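**FOR RELEASE: Nov 22, 2019**

# Union local at Munitz asks for proof before handling robots go past trial stage

DRORNWOOD — The workers' local at the Munitz planter and housewares business today asked the company to hold off on any wider use of robot arms until it can show what they do to people's hours, pay and backs. The arms, supplied by Pruvost and run on Fitex software, have been on trial since March.

Management has called the trial a success. The local has asked to see the numbers behind that word and has so far been given a slide.

"They tell us the arm takes the heavy lifting off our hands," said Zawadi Swai, who chairs the local. "Fine. Then show us the lifting that went away. My members are still moving pots. They're also moving them into place for the arm, and that's a job that didn't exist last winter."

The trial covers handling of finished pots: finding one, gripping it, and setting it down without marking the rim. It is work that 29 people at Munitz do now, across two shifts. Under the proposal shared with the local, 7 of those jobs would become "cell attendant" positions. The company has not said what a cell attendant earns. It has not said what happens to the other people on the list, either.
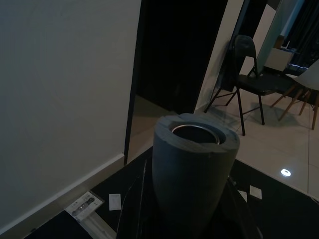

*A large gray pot with a metal-lined opening, seen from the robot's wrist camera.*

Ye-ji Do has packed pots for Munitz for 20 years and was assigned to the trial in its second week. She said the sales talk left out most of her day.

"I set it up, I watch it, I write down what it did. If it stops, I'm the one who goes over," Do said. "I don't hate the thing. I just want somebody to write my part down as work. On the report it says 'unattended.' I was standing right there."

The local's own log, kept by members during the trial, lists the same kinds of trouble again and again: a grip that has to be tried over, a cable that needs to be moved, a pot turned by hand so the fingers can get around it. None of these show up in the figures the company presented. The local does not claim its log is complete — members filled it in on breaks — but it is willing to put it next to the company's records and compare them line by line.

Jae-in Myung, operations manager at Munitz, told the local in writing that no one will be let go "as a direct result" of the project. The local considers that wording too loose to rely on and has asked for it without the word "direct."

Members also want a say in the camera. The unit on the arm records while it works, and the local has asked who watches the footage, how long it is kept, and if it can be used in discipline. Soo-ah Byun of Pruvost said those settings are up to the customer. Munitz said they are up to Pruvost.

The local is asking for:

- all trial records, including stops and restarts
- a written pay grade for cell attendants before anyone is moved into the role
- a rule that camera footage stays out of personnel files
- training on paid time, open to both shifts

The two sides have agreed to one meeting. The local will bring its log.

**Press contact:** Si-eun Na, communications, Munitz workers' local, Drornwood. Interviews with members can be set up outside shift hours.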